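Home | Interviews | Courts | Archive

Elfriede Görtz on the waiting period, and what a court should ask

When Elfriede Görtz began to read the Barkanness assisted dying law, she went first to the definitions. "I always start there," she told me in her office in Dalville. "People start with the purpose, because it is nicely written. But the judge will have to live with the definitions."

Mrs. Görtz has worked as an appeals lawyer for many years and wrote one of the 36 outside briefs in the case which is now before the regional court. The question is narrow. The law requires a patient to make 2 written requests, with a waiting period between them, and a patients' group says that this period is too long for persons who are very near to death.

She supports the waiting period, but she does not like how it was defended. "The government wrote 119 pages, and most of them are about whether assisted dying is good or bad. The court did not ask this. It asked if a doctor may shorten the period when the patient will probably not survive it."

I asked what she would answer. She took a long time before she spoke.

"I would say no, the doctor may not, with the text as it is. The word used is 'shall.' If the parliament wants an exception, it can write one before December. I know this sounds cold to a family."

Has she heard from such families? "Yes, many letters. One daughter wrote to me that I had never sat at a bed at four in the morning. I have, with my husband. I wrote back to her and told her so, and we still write."

On the other side there are also arguments which she finds weak. Some supporters of the law say that every delay protects the patient. Mrs. Görtz does not agree. "A delay protects only if somebody does something in it. The doctor should visit, and the pain treatment should be looked at again. The law does not say who must do this, and for me it is the real mistake in it."

She expects a decision on the narrow point only. "And then both sides will be unhappy, and they will both say that they won."

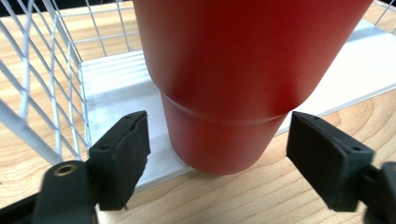 Interview and text: Gemma Negri

The conversation was held in German and translated by the author. Mrs. Görtz has read her quotations before publication and changed one word.

Last updated: December, 9:40 a.m.

Contact | © Urance | Back to top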